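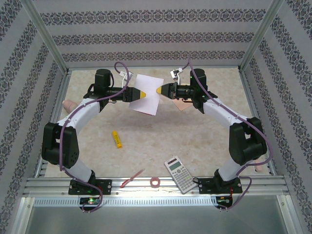
Two small arms for paper handling: how to divide a budget of 4000 dollars?

Asked in Equipment and Purchasing, October 6, 2019

quietbench

Good evening to all. I prepare the purchase plan for a small workshop where we want to learn paper handling with two arms: holding a sheet from two sides, passing it from one arm to the other, later also folding. The layout I want is the one you see, with both arms on one aluminum rail at the front, a flat floor between them and walls on the sides and the back. The objects will be light, such as paper, pens, a glue stick, tape, at most a pocket calculator.

I have 4000 dollars and it must cover everything, because the next budget opens only in September. I received two offers. Nakis sells a pair of arms with the controller boards included, and this takes 60 percent of my money. Pradier sells the arms cheaper, but the grippers, the boards and the power supply are separate lines, and when I add all of them I arrive almost at the same sum. Neither offer includes a rail, an enclosure or any spare parts.

My doubts are the following. Is it wise to spend so much on the arms and leave the rest for the structure? Do I need spare motors from the first day, or can I order them when something breaks? And are the fingertips a thing to budget separately? Paper is thin, and I am afraid that standard fingers will hold it badly.

Shipping to my address is slow, six weeks for everything that comes from outside the country. I would be thankful for numbers from people who already paid for such a thing.

rail_and_bracket

I made such a purchase two years ago, so I will answer by the order of your doubts.

60 percent for the arms is normal. I would even say it is good, if the boards are really inside the price. Ask Nakis to write in the offer which cables come with it and how long they are. The cable must run along the full arm, go around the elbow, and still have a loop at each joint so it does not pull when the arm stretches. In your picture the purple cables make a generous arc over the top of each arm and are led down to below the base plates. For this you need length. My cables were too short for it and I bought the second set from Lowther, which I had not in the plan.

Spare motors: with your six weeks of shipping, yes, from the first day. One for the wrist or the gripper and one for the elbow, if the types are different. If the same motor is used in all joints then one is enough to begin. Also put one spare board. A workshop with two arms that has only one working arm cannot do your handover task, so the whole bench waits for a small part.

Fingertips: I would keep 100 dollars for them and not buy many before you try. For paper the tips should be narrow and should meet well. If they meet only at one corner, the sheet turns around this point like a door. Pinching at the middle of the sheet from both sides is a good first exercise, but look how the sheet then hangs tilted and creased a little. For folding you will want to hold near an edge, and there the shape of the tip is more important. Print or cut several shapes, throw away the bad ones.

The structure is the place where you can save. Aluminum profile is sold by length, and a local seller will cut it for you. Pay for a straight front rail and for correct screws and nuts, and take the walls simple. Order one piece of rail for both arms. When each base is on its own piece, you will measure the distance between them again after each move.

Do not forget in the list:
power supply with reserve
light, fixed, same position every day
cable clips, more than you think
emergency switch which a person can reach from the two sides
consumables (your tape and glue will finish quickly)

drawer_of_fuses

just get Pradier, cheaper. the paper works with any gripper, I put rubber from a glove on mine and it's ok. enclosure is waste of money in my opinion, use cardboard

quietbench

Many thanks for both answers. I wrote to Nakis about the cables and the offer now names the length, it is sufficient. The rail I will take from Asholm, they cut it to size and they are in my country, so no waiting. I put in one spare motor, one spare board and the 100 dollars for fingertips.

About the cardboard, I considered it, but people will reach into the workspace from the sides to put the objects back, and a soft wall would be bent after one week. One more doubt on the switch: do you count one switch that cuts both arms, or one for each?

rail_and_bracket

One that cuts both. When hands are inside, you do not want to think which arm is which. Put it on the front, and if the money permits, a second one at the back in series with the first.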